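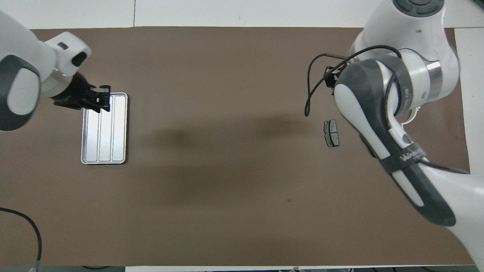
Who are all these weather warnings for?

My phone told me at 5 am that there was a risk of wind. It didn't say how much wind, or when, or whether I should do anything about it apart from lie there awake. By breakfast I had been sent three more. The bins stayed upright.

I have lived in Zosevgate long enough to remember when a warning meant somebody had looked at a chart and was worried. Now they arrive from the Alta app, from the council, from the school, and from my energy supplier, who would like me to know that storms can be dangerous. In April I kept a tally. I had 11 alerts and saw 2 days of weather I would have called bad.

The people who defend this say that one missed storm costs more than any number of false alarms. Zübeyde Saraç made that case at the Whitelaw evening talk, and made it well. But she was counting the cost to the forecaster. The cost to the rest of us comes later, when a proper warning turns up looking exactly like the last ten and gets swiped away with them.
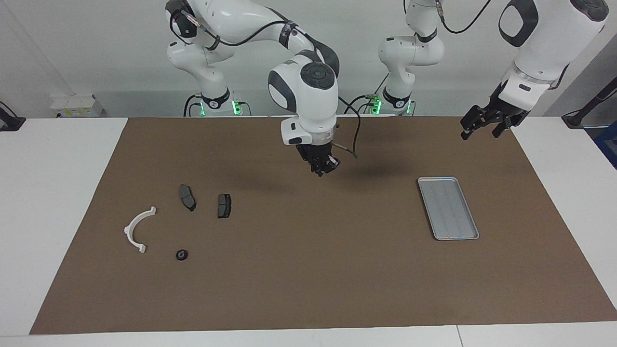 Yellow is not a forecast

I have no quarrel with the science. I can believe that a seven-day outlook today is worth more than a three-day one used to be. What I doubt is the packaging. A yellow blob laid over 300 miles of country tells a farmer on a hill and a shopkeeper in a sheltered street the same thing, and it can't be equally true for both.

Then there is the naming. Brillov was given its name, its graphics and its own corner of the news before it had properly formed. It went north of us and rained on the sea.
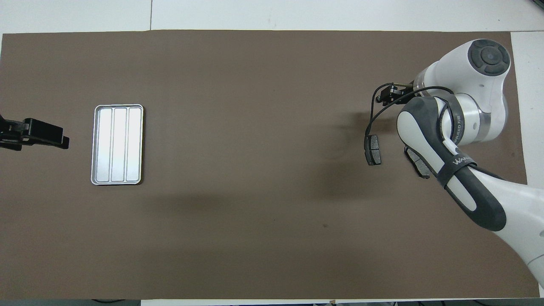 Lalit Mishra, who sails and so has more reason to care than I do, ignores the colours altogether and reads the shipping text, where you get a direction, a force and a time. He can plan a day around that. I'd like the public warnings to try it: say what is expected, where, from what hour, and how sure you are. And if the answer is "not very", I would rather be left asleep at 5 am.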